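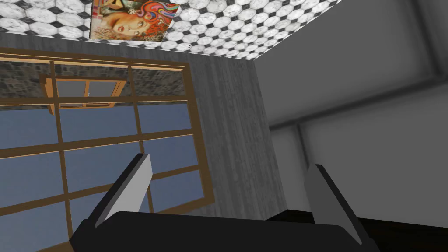
Scooter people, your January just got better! The Calado Vintage Scooter Rally is back for three days of riding, and Glória Correia and her crew have put together a 204-mile loop along the coast and home through the hills. Last time more than 60 riders signed up, and the lunch stop ran out of grilled sardines (a bigger order is in this time, we asked).

Friday night is the welcome dinner and slide show. Saturday has the long ride, a slow race in the market square and a parts swap -- bring that spare carburetor you keep moving around the garage. Sunday is the short ride, with live music after.

Any scooter built before 1990 can enter, and sidecars are very welcome. To sign up, write to Judite Quintela at the rally desk.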